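Planning a Small Arts Weekend in Plulmont: Project Report
Last updated 5/11/26
2 min read

Our group project was to plan a weekend of readings and short films for the Plulmont town arts program.

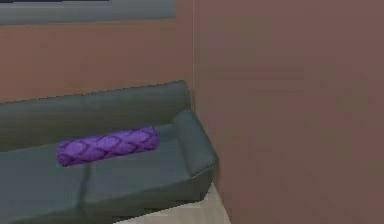
We started in January by asking residents what they would come to. We got 38 answers. Most people wanted films in the evening and something for kids before lunch.

We looked at two places, the Auer hall and the Jesosach library. The hall has a better stage but charges for setup time. The library is free and closes early, so the films could not go there. In the end we put the readings in the library and the films in the hall.

The Nono film club agreed to lend 14 short films. We dropped the longest ones to leave time for questions after each block.

The budget was the weak part of our plan. We forgot the cost of printing programs and had to cut one music act. Next time we would price everything before we book.

Comments

Did you ask people from outside town too? We drive in for most of these.

Good report. The map of the two sites was missing from my copy.

Which music act got cut?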